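Handheld gripper comparison, bench inspection checklist
Filled in September 10, 2021. Pads under test: Ilon (ridged) and Zullulent (soft foam). Logging through Gestgate. Arm controller for the later runs: Kobzar, not connected today.

Key: [x] checked and fine, [ ] open, [n/a] does not apply. Comments go under the item they belong to. Do not start a run with an open item in section 1 or 2.

## 1. Bench and surroundings

- [x] Table steady, no rocking when leaned on.
- [x] Table top wiped down, no grit or tape residue.
- [x] Backdrop clipped along its top edge and not hanging over the work area.
 - Comment: the cloth has creases. Left as it is. The tracking held during the warm-up and ironing it last time made no difference to the numbers.
- [x] Lighting on full, blinds shut.
 - Comment: the bench is bright at the back. Exposure is locked on both units, so check the preview before each block and write down the setting if it has to be moved.
- [x] Floor clear behind the operator.
- [ ] Cable run along the side of the table taped down.
 - Comment: tape had run out. Cable moved by hand for the warm-up. To be taped before the timed block.

## 2. Gripper units

- [x] Fingers open and close fully without sticking.
- [x] Pads bonded along their full length, no lifted corners.
- [x] Base plate bolts tight. Use the short key, as the long one rounds the heads.
- [x] Marker on each base plate clean, flat and read by the software with the jaws open and closed.
- [x] Trigger returns by itself.
 - Comment: the return on the second unit is slower than on the first. Within limits, but look at the spring again in November.
- [x] Camera lens wiped with a dry cloth.
- [n/a] Arm mount and emergency stop. Handheld runs only.

## 3. Pick test on garments

Test pieces are polo shirts, same maker and size, washed once. A pick counts if the fabric leaves the table and stays in the jaws for 4 seconds.

- [x] Shirts laid flat, collar towards the backdrop.
- [x] Pinch taken near the shoulder, never at the placket. Buttons mark the pads.
- [x] Operator's sleeve kept clear of the jaws.
 - Comment: loose cuffs should be turned back once. Add this to the briefing card.

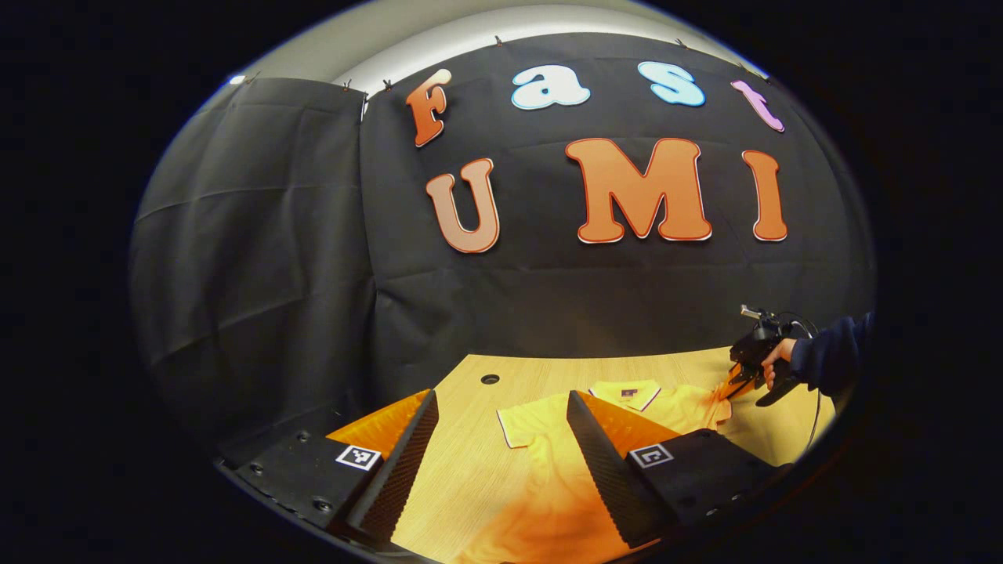 ## 4. Results of the timed block

The cable was taped and the item in section 1 closed before this block began.

- [x] 139 attempts logged in Gestgate, every one with a matching video file.
- [x] Dropped picks, Ilon pads: 14.
- [x] Dropped picks, Zullulent pads: 21.
- [ ] Drops sorted by cause.
 - Comment: a first look suggests that the Zullulent pads drop when only a single layer of cloth has been caught. The Ilon pads seem to drop more at the hem, where the edge rolls out of the jaws. Both need a proper count before anything goes into the report.

## 5. Single-shirt check

One shirt only, placed to one side of the table, with the jaws brought in from the front. The purpose is to see whether the operator can line up on the cloth using the camera view alone.

- [x] Preview used for the approach, no looking over the top of the unit.
- [x] Fingers kept open until above the fabric.
- [ ] Same check done with the shirt moved to the other side.

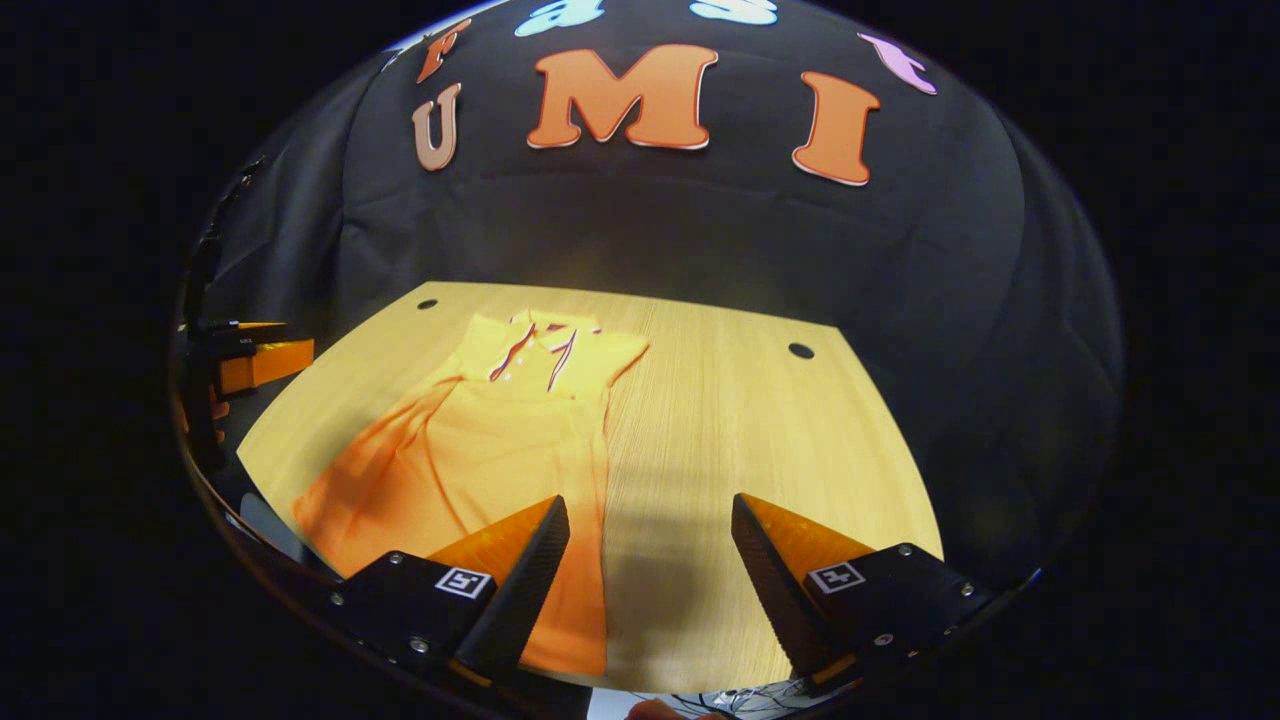
The wide lens stays on for the Kobzar runs. We tried the narrower one in the morning and lost sight of the fingertips on every close approach, which makes it hard to judge the pinch. With the wide lens both fingers and both markers are in view with the jaws open, and so is the shirt collar at the back. The cost is the bending towards the rim, so anything measured off the video has to be corrected first. Highlights are the other problem. The upper part of the shirt has washed out to a pale yellow-orange, and the edge of the cloth is hard to find in that area. Bring the exposure down one step on both units and repeat a short block before comparing pads again.

## 6. Shutdown

- [x] Units switched off, then unplugged.
- [x] Pads brushed clean. Lint bagged and labelled by pad type.
- [x] Shirts folded and returned to the test box.
- [x] Video copied to the shared drive and opened once to check that it plays.
- [ ] New roll of floor tape ordered.
- [ ] Spring on the second unit added to the parts list.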